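**Flesmont signs short-form video creator Mio Honda to its family channel network**

June 6, 2020 - Flesmont, the creator management company, has signed an exclusive agreement with Mio Honda, whose short comedy and play videos are published under the channel name Simora. The agreement covers representation, advertising sales and rights clearance.

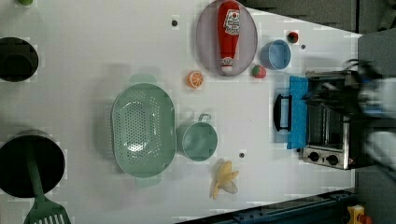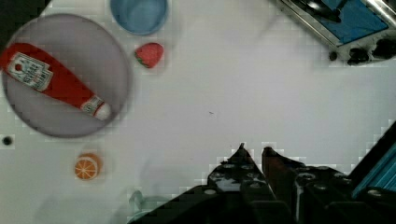
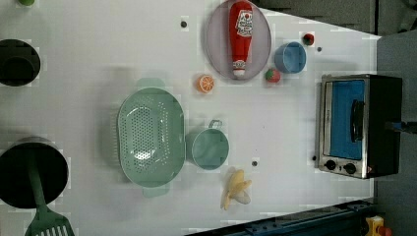

Under the terms, Flesmont will handle all commercial enquiries for Simora on every platform where the channel is active. Honda keeps ownership of her existing catalogue of 468 videos and retains final approval over scripts and edits. Flesmont receives a commission on advertising income arranged after the date of signing. Income from earlier contracts is excluded.

Simora began in January as a series of clips lasting 30 seconds or less. The channel now publishes in two formats: the original short clips, and a weekly episode with a running time of seven minutes. Both will continue on the present timetable. A third format, recorded with guest creators from the Flesmont roster, is in development and has no confirmed release date.

"The channel has grown faster than one person can administer," said Honda. "I was spending more hours on email than on filming. I wanted that work done by people who do it all day."

Kiyoshi Oshima, head of talent at Flesmont, will manage the account. Chie Uchida will be responsible for brand partnerships, including the disclosure labels required on sponsored posts. Editing stays with Minoru Yoshida, who has cut the weekly episodes from the start and is contracted directly by Honda.

"Short clips and long episodes are sold to advertisers on different terms - we will price them separately," said Oshima.

Music for the channel will be licensed through Priline. Older clips that use uncleared tracks will be re-uploaded with replacement audio, and view counts on those clips will restart from zero. A list of the affected titles will be posted on the Simora channel page before any clip is taken down.

Flesmont represents 112 creators working in comedy, gaming, beauty and family entertainment. Financial details of the agreement have not been disclosed.

**Press contact:** Noboru Ueda, Flesmont press office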